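What the Gripper Is For
Speaker notes, Amdale shared workshop, March 10, 2019
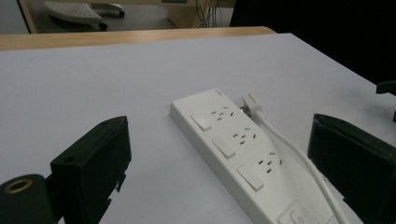
Hélène McIntyre wrote back after I sent the outline round and asked why a talk on a home build should spend its first ten minutes on grasping when everybody wants to see the arm move. Fair point. Read her question out loud, then answer it: the arm moving is the part I trust least.

Start with the claim. Every build log I read before we began said that if you can hold a thing by hand with the gripper, a motor can hold it too. I believed that for most of a winter. Ask who in the room has read the same thing. Wait for hands.

The power strip. White plastic on a white top, two black fingers, one on each side. It looks like an easy pick. Long straight sides, flat faces on the fingers. Then talk about the cable. It runs down between the strip and the right finger, and a person holding the tool steers past it without thinking. Our script has no idea what a cable is. (Slow down here, I rushed it in practice.)

Hand-held numbers versus motor numbers. We logged 2000 tries by hand in the Gruda notebook. Of those, 1397 counted as clean grasps by our own rule, and our own rule was generous. Say so before somebody asks. A clean grasp meant the object stayed between the fingers while I lifted it. It did not mean the object was where you wanted it afterward.

Do not show the success rate as a percent. People write percents down and forget the rule.

The Flerley controller. I was told it would save us time. It cost us most of December. The wrist joint turns 180 degrees on paper and less with the cables zip-tied on. If Yule folks are in the audience, be polite, their mounting plate is good. The software that goes with it I would not give to a beginner.

What I'd keep:
The flat black fingers. Plain blocks, easy to swap.
The threaded insert in the mount. I have stripped enough bare plastic to want brass-colored metal there from now on.
A pale work surface, at least for people. I'm less sure it helps the camera when the object is white too. We tested that on 2 evenings and argued on both of them.

What I'd drop: the idea that a home build learns by itself if you feed it enough. Mine has been fed plenty. Maybe a bigger group sees something different — I'd like to look at their failures before I look at their demo.

Likely questions.
Would it work with softer fingers? Don't know. Haven't built any.
Is it cheaper than buying one? Only if your evenings are free.
Can it plug things in? No, and please be careful with anyone who says theirs can after one good video. Ask for the uncut version.

Leave the last slide up with the parts list. Hand the tool around while people pack up, and get it back from the front row before the lights go off.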